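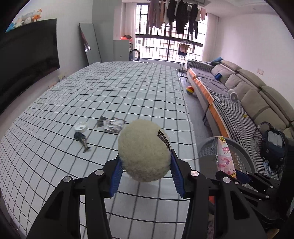
A checked cloth, a plush ball and the usual small company that gathers round them.

I have been thinking a good deal lately about the things that end up on tables. I don't mean the things we put there on purpose, the plates and the lamp and the bowl of oranges, but the others: the lid of something, the wrapper of something else, a little figure that came out of who knows which box, a soft round ball with its fuzzy coat and its tag still sticking out of the side. Give any household a broad flat surface and a decent cloth and by the evening it will have collected a handful of these, and somebody will have started to feel guilty about it.

I'd like to put in a word for them, and for a slower sort of tidying.

The fashion is all the other way, of course. When we moved to Trosum I was given a book on clearing the home, a very handsome book, which told me to pick up every object I owned and decide its fate there and then. The author reckoned that a normal family could part with 3,000 things and never miss one of them. I tried, I really did. I got as far as the second kitchen drawer, where I found a cork with a face drawn on it, and I sat down on the floor and that was the end of the afternoon. I have kept the cork. I think the book went to the charity shop in September.

What I have come round to since is the basket. A plain round one will do, plastic, with holes in the sides so that you can see more or less what has gone into it, stood on the floor close to the table where you can reach it without getting up. Ours came from the hardware shop in Afridi and has a wide rim that is kind to the hands. At the end of the day the loose things go in, one at a time, and for the moment no decision is asked of anybody. The snack packet goes in if there is still something inside it (and I am fond of a bright packet, I must say, all those pinks and cartoon faces, they cheer up a room more than most of what is sold for the purpose). The crumpled wrappers go in the bin, obviously. I'm sentimental but I do have limits.

The soft toys are where I dig my heels in. A plush ball is about the least useful object a house can hold. It barely bounces, it gathers fluff, and it rolls under the sofa for weeks at a time. And yet I have never seen a person, grown or small, pick one up and not give it a squeeze. There was a cream one at my sister's for years that went round the whole family on Sundays, from lap to lap, while people talked about parking and their knees. I couldn't tell you a thing that was said, but I remember that ball perfectly well.

So when I see an advertisement like the one Tivura has been running, with its pale empty room and its one chair, I feel a bit chilly. I am sure it is restful. But I find I want to know where they have put everything, and whether there is a cupboard just round the corner that nobody dares open.

I grant that there's a middle way, and that I'm not always on the right side of it. Things left out for good stop being seen at all, and then they really are clutter. A tabletop wants clearing now and again if only for the pleasure of smoothing the cloth, which on a big table never quite lies flat at the far end however you tug at it. I do mine while the kettle boils. Some evenings the lid goes back to its jar and the figure to its shelf, and some evenings they stay where they are until morning, and I can't say the house is any the worse for it.

The ball generally stays out. I like to have it by me when I'm on the telephone.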